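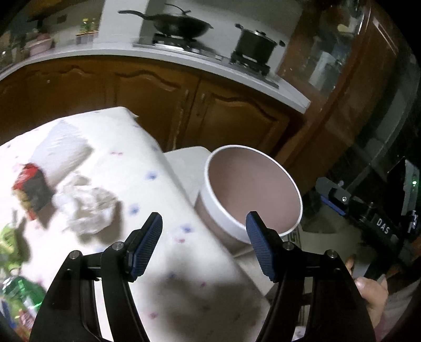
Good practice for recording hand-held gripper demos in real kitchens?

Posted by Piyumi Siriwardena, 1 Feb 2023

I have been put in charge of writing the house rules for our demonstration recording. We work in pairs in people's homes, mostly kitchens, with hand-held grippers. Each gripper has its own camera. The tasks are simple ones: clear the table, put the trash in the bin, move a cup, fold a cloth. The recordings go to a training group at Tullel that we never meet, and they send back a list of what they rejected.

Last batch we sent 2,612 episodes and 49 came back. That is not a terrible number, but the reasons given were all over the place. Some were "fingers not open at start." Some were "second operator in view," which surprised me, because on two-person tasks the other gripper is in view a lot and they accepted most of those. Some just said "scene not reset."

What I have now is one page of rules left over from a warehouse project called Stustmont. It was written for a fixed arm behind a fence, so most of it is of no use. It says a lot about emergency stops and light curtains and has nothing on what to do with a patterned tablecloth or a cooktop a few feet from the work.

So my questions are:

Is there a published standard that covers this kind of work, where a person holds the tool and there is no powered arm in the room?

What do you fix in writing and what do you leave to the operators? My people are good and I don't want to hand them 40 pages.

How do you treat the householder's things? Wrappers and tissues are easy, but we have had arguments over whether a half-full bottle counts as trash.

I'd rather copy something that works than make up my own.

Salma Bensaid

I don't know of one standard that covers it, and I looked pretty hard when we wrote ours. The industrial robot safety standards are written for machines that move under their own power. ISO 10218 is for industrial robots and ISO/TS 15066 is for collaborative ones. They matter again once somebody puts your recordings on a real arm, but a gripper squeezed by hand is closer to a hand tool. What does apply is ordinary workplace safety, whatever privacy law you have locally, and your agreement with the group receiving the data. Get that last one in writing. Half of your rejections sound like rules they had in mind and never sent you.

Our rules at Trinalo fit on two sides of a sheet. I can't post the sheet, but this is more or less what it covers.

Start and end. Jaws fully open, nothing held, target and bin both in view of the gripper doing the task. Hold still before the first move and again after the last one. If the start position is wrong, stop and begin a new episode. Do not fix it while recording.

The bin. Empty at the start of each episode unless the task card says otherwise. It goes beside the table, not under it, with the mouth clear so the jaws can come in from above. Nothing balanced on the rim.

The table. Leave the household's own cloth on. We used to pull off anything with a pattern and the receiving group asked us to stop, as their policy was failing on flowered cloths. Do smooth it down, though. A jaw tip will catch a fold and drag everything along with it.

Two operators. Agree beforehand who moves first and which side each one works from. The second gripper may be in view. What gets rejected on our side is the second operator's free hand doing part of the task, such as nudging a wrapper closer. That is probably what your reviewers meant, but ask them.

The stove. Burners off before the equipment comes out of the bag, and one person checks and says so out loud. Pots and pans stay where the household left them unless they are part of the task. If a pot is still warm, we wait. Loose packaging never gets moved onto the counter by the burners, even for a minute.

Faces and papers. No faces. Mail, prescriptions, school letters and anything with a name on it go in a drawer before you start, and the householder does the putting away. Glass doors get checked for reflections from the height the gripper will be at, which is lower than your eyes.

For trash, the task card lists the items by type and the operator does not decide. On our cards a bottle is trash only if it is empty and the householder has agreed to it. Otherwise it is a "leave" item, and picking it up makes the episode a fail. It sounds strict, but the robot that learns from this will be throwing things away in somebody's home.

Resets are the part people skip when they get tired. We cap it at 5 episodes of the same layout and then the items have to be moved. Without a cap you get a long run of nearly identical recordings, with the green wrapper in the same place every time.

Tsai

Most of the above is fine. I'd leave out half of it and just do a check on the first 3 episodes in every new home before you record the rest. We find nearly everything that way - smeared lens, loose jaw screw, somebody's sleeve over the camera. Wipe the finger pads too, they get greasy in kitchens.

Don't bother with a standard. Nobody checks.

Salma Bensaid

Agree on the early check, we do the same, and the jaw screws should be on my list. I don't agree about not bothering. We had a client ask in October for our written procedure and the consent forms for every home, and we had them ready only because we had started keeping them the spring before. Write the version number of the rules into each session log, so that when you change a rule you can tell which recordings were made under the old one.

Piyumi Siriwardena

Thanks, both. I have asked Tullel for their reject rules in writing and will put the task card wording for bottles in the first draft. The reset cap was not something we had at all. I'm going to try it with one pair before I put it in for everybody.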